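Print this page | E-mail this page

Visit to the Vingate retail fittings hall

Members of the Rastico study circle visited the Vingate hall in June at the invitation of Tatu Mohamedi, who is responsible for its display area. The party was received at 10 a.m. and shown first to the stockroom, where 868 product lines are held for use in trial layouts.

The greater part of the morning was given to the demonstration shop. Dark lettering runs along its white wall, with a line of smaller Chinese characters beneath it, and a display rack with clear panels and white posts holds small goods on tiered shelves. Members discussed the spacing of the rails and the ease with which small packs may be reached from the front.

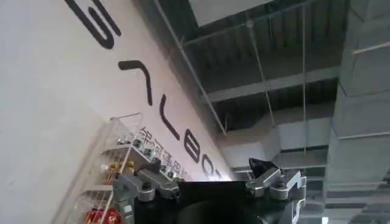 Shelving and restocking

Mr Mohamedi explained that each layout is kept for 91 days before it is changed - a period which members considered generous. Questions were taken on shelf depth, cleaning and the labelling of mixed tiers. Copies of the hall's fittings list may be requested from the circle's office.

Recent items
- MacRitchie warehouse: report of the spring visit
- Stutodero packaging fair: notes for members
- Newsletter 124 now available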